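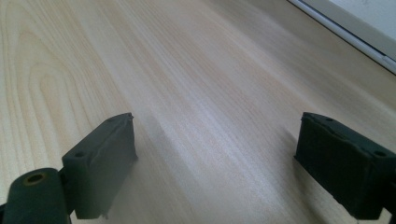
Search the encyclopedia Enter a word or phrase Go

Wood veneer

Print this article | E-mail this article

Wood veneer is a thin sheet of real wood, sliced or peeled from a log and glued onto a thicker backing, and it has been keeping furniture makers happy (and now and then driving them up the wall) for a very long time indeed. Most of the tables, doors and cabinets that people grow up with have a bit of it somewhere.

Cutting

The look of a veneer depends a great deal on how the log meets the knife. Flat slicing, where the blade runs parallel to a line through the middle of the log, tends to give the tall nested arches known as cathedral grain, with straighter lines toward the sides of the sheet. Quarter slicing gives narrow, even stripes. Rotary cutting peels the log like a roll of paper towels, and the pattern comes out broad and wandering.

Matching

Sheets are kept in the order they were cut, and a stack of them is called a flitch. In book matching every other sheet is turned over, so that neighbors mirror each other like facing pages. Slip matching lays them side by side without turning. The cabinetmaker Eckhard Kohlhase, who ran a much-loved workshop at Staltcombe, used slip matching for nearly all his dining tables and could talk about it for a whole afternoon.

Care

Veneer is thin, so sanding calls for a light hand and plenty of patience. A soft cloth, barely damp, is enough for everyday dust.

See also: Inlay; Marquetry; Plywood

Article last reviewed Thursday, July 18, 2024, by Vendula Bednárik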